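The Patience of Paper

If you had told me in January that I would spend most of a working morning watching somebody tidy up a few sheets of colored paper, and that I would drive home wishing I could have stayed for the afternoon too, I would have laughed at you. But that is what happened to me at Tosance, a small outfit on the edge of Iltholm that teaches robot arms to do the sort of chores the rest of us do while thinking about lunch.

Kirsty Pickering met me at the door with a mug in each hand. She runs the collection room, where people move the arms by hand controls, over and over, while a computer keeps a record of every motion and every camera view. Each go at a task is called an episode, and the learning system, which they call Fellisance, needs a great heap of them before it can make a decent attempt of its own. The paper task had reached 3,759 episodes on the morning I came by. The goal had been 3,000, and they had sailed past it (Kirsty blames herself, cheerfully, for always wanting a few more of the hard ones).

And what are the hard ones? Well, paper is sneaky stuff! A block stays where you put it. A sheet of paper slides, curls at one corner, or clings to the sheet underneath so that you pick up two when you wanted one. Kirsty likes her operators to leave things in a real muddle between episodes, and she likes them to fumble now and then, too – a missed corner followed by a good recovery is worth more to her than a perfect grab, and she marks those in the log with a little star.

An operator works for 60 minutes and then has to get up, no arguments. I was allowed a turn myself, and I can tell you that my shoulders were complaining long before that. My first attempt sent a sheet skating off in the wrong direction entirely, and my second was worse.

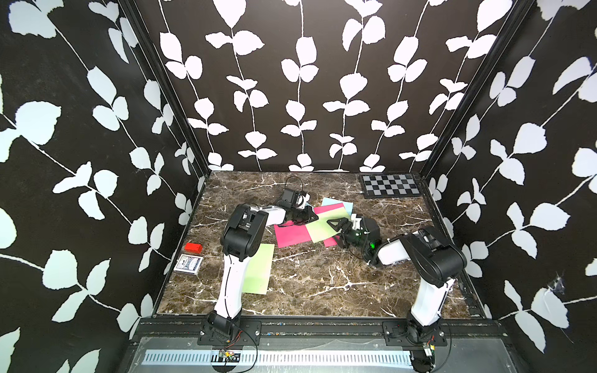

Kirsty kept all of my tries, by the way, even the dreadful ones. They go in a separate folder from the clean episodes, and somebody goes through them later to decide which might be useful. She had 63 of these waiting for review when I left, not counting mine, and she was hoping to get to them before the next batch went over to the training team at Ashworth.

I asked whether she ever folds her own laundry without thinking about grip angles. She said she hasn't managed it in years, and then went off to rinse the mugs.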